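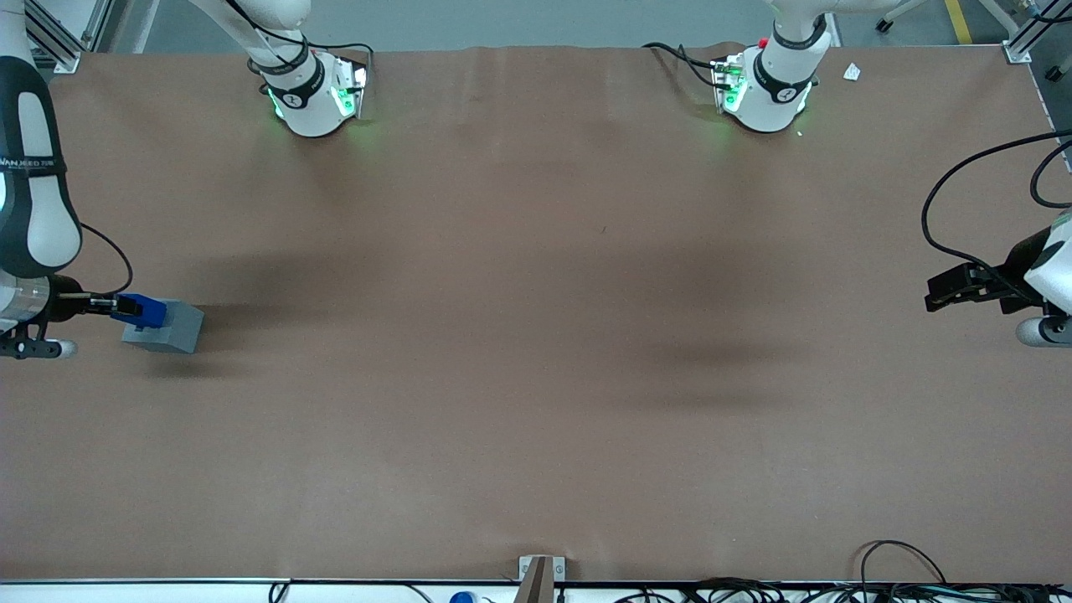 Derkano Workspace Forum
Furnishings and Surfaces > Table coverings

Subject: Brown paper or a fixed mat for large shared work tables

N_Engelbrecht
Facilities Coordination, Boateng building
February 2025

Colleagues are invited to comment on the covering of the large work tables before the next supply order is placed. At present the tables in our building are covered from edge to edge in plain brown. The smooth finish has been well received, and small parts show up clearly against it. The question before us is whether to continue with paper from the roll or to adopt a permanent mat in the same color.

A roll of 50 yards covers our tables for one term. Comments on cost, upkeep and appearance are welcome.

Nobuhle Engelbrecht

padberg_stores

Our department recommends paper. A marked or torn sheet can be removed and a new one laid in 5 minutes, with no cleaning products required. We have followed this practice since August and have recorded no complaints. The sheets should be pulled tight and taped on the underside of the table only. Tape on the top surface lifts at the corners and catches sleeves.

Flakwood_Annex

I must respectfully disagree with the previous post. Paper is suitable for light sorting and for drawing outlines. It is less suitable where solid blocks are set down and moved again throughout the day. In the annex, the paper wore through at the same two places on every table, and staff began laying one sheet over another. The surface was no longer level, and blocks placed side by side did not meet cleanly.

We now use mats. They were more expensive to purchase – $70 per table – but none has been replaced to date.

padberg_stores

The annex was using a lighter grade of paper than ours. I do not believe the comparison is a fair one.

Flakwood_Annex

The grade was the one listed in the supply catalog. If a heavier grade is available, please post the order code so that others may consult it.

R_bench2

May I raise the matter of color? Our tables were previously white, and pale gray pieces were difficult to find at the end of a session. Blue pieces presented no difficulty on either surface. I would support brown in any material, provided that the finish is not glossy. Glare from the ceiling lights was a regular complaint with the white tops.

N_Engelbrecht

Thank you for these contributions. The color will remain brown. I propose that one table be fitted with a mat and the others kept in heavy paper for the coming term. padberg_stores, kindly send the order code to my office as well as posting it in this thread.

padberg_stores

The code will be posted once I have checked it against the last invoice. I maintain my preference for paper.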